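Irent tabletop project: progress report to Brevia
Feb 8, 2026
Prepared by Krisztina Győri

Good news first: the grasp planner is working on things that aren't boxes! When we last wrote, in November, the planner was happy with mugs and blocks and pretty hopeless with anything thin and wide. Shallow dishes were the worst of it. It kept proposing grasps through the middle, where there is nothing to close on, and the motion checker threw them all out.

Miklós Kelemen rewrote the candidate step over the winter. It now looks for a rim first, fits a short curve to it, and only then asks where two fingers could go. That small change in order has made a huge difference to the code as well (the old file was a maze, and we were all glad to see it go). The training set for this part stands at 2,340 hand-held demonstrations, all with the same finger shape, so the planner learns from grips that a person chose.

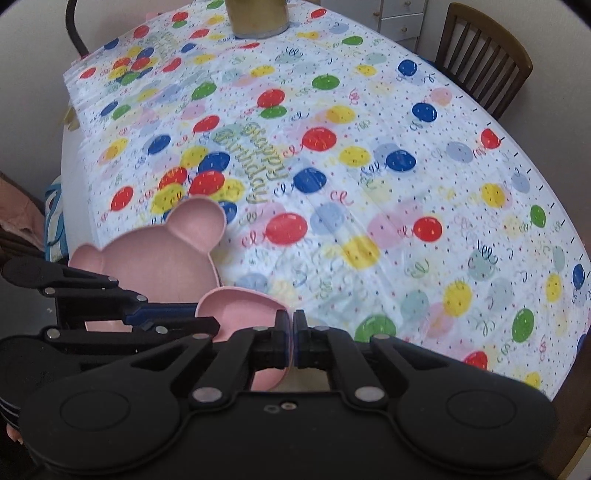
Segmentation is the other half of the story. Busy backgrounds used to pull the object mask apart, especially where a printed shape had a strong outline of its own. We now train with patterned table covers from the start, and the mask holds together much better on curved edges. Wide-angle distortion was part of the trouble too. Straight lines bow near the borders of the view, and our old correction was tuned for the center only. The new one is fitted per camera and stored with the recording, so the viewer and the trainer finally agree on where an edge is.

Tooling: the replay viewer, Urkis, can step through a recording and show the planner's choice next to the person's. We love it. It has already helped us close 23 tickets, many of them plain labeling mistakes that we would never have spotted in the logs.

Still open: tilt. The planner picks a good spot on the rim but doesn't yet think about how a dish will hang once it is lifted. Miklós has two ideas for this and wants to try the simpler one first, a penalty on grasps far from the center of mass. Please also note that the export to the Tóth format is four weeks behind plan. We expect no change to the budget, and Krisztina will send the revised schedule with the next invoice.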